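Bubble pouch

A bubble pouch (also bubble bag or bubble sleeve) is a flat packing pouch made from plastic film with small pockets of air sealed into it. It is used to cushion small goods in storage and in the mail. Pouches are sold clear or tinted, and the red kind is often marketed as "anti-static."

Color and claims

The color proves very little. Red or pink film may have been treated to reduce static, or it may simply have been dyed, and a buyer can't tell by looking. Filippos Balaskas, whose packing handbook Getiscombe is the usual source on the subject, advises asking for a test sheet with every order. Sellers also like to quote high reuse figures. The supplier Drisetetti once claimed 800 uses per pouch – a number for which it gave no test method, and which it dropped from its catalog the following February.

Storage

Empty pouches take up a lot of space for their weight and slide off one another when stacked. Most packing rooms give up on neat piles and keep them in open plastic bins, which go on metal shelving. Stainless steel racks are easy to wipe down, though the case for them over cheaper painted steel is mostly made by people who sell stainless steel racks.

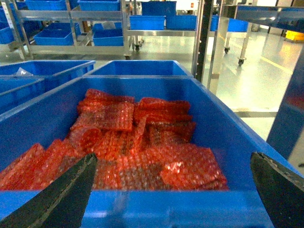
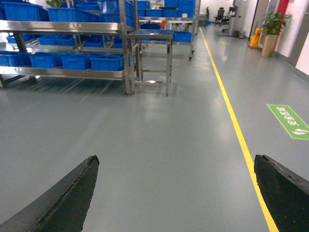

Blue plastic bins and steel shelving, with red bubble pouches in the first picture.

Floor lines and labels

Painted floor lines are commonly used to keep walkways apart from storage. Whether they save any time is disputed. Yanti Majimbun's study of the Korkutthorpe depot followed 933 orders and found no clear gain from repainting the lines, but it covered only 2 aisles and had no comparison site. The often repeated "Liew rule," that no bin should be stacked more than 6 high, has no known written source.

See also: Packing materials; Storage bin; Wire shelving

Contact us | Copyright 2025 | Back to top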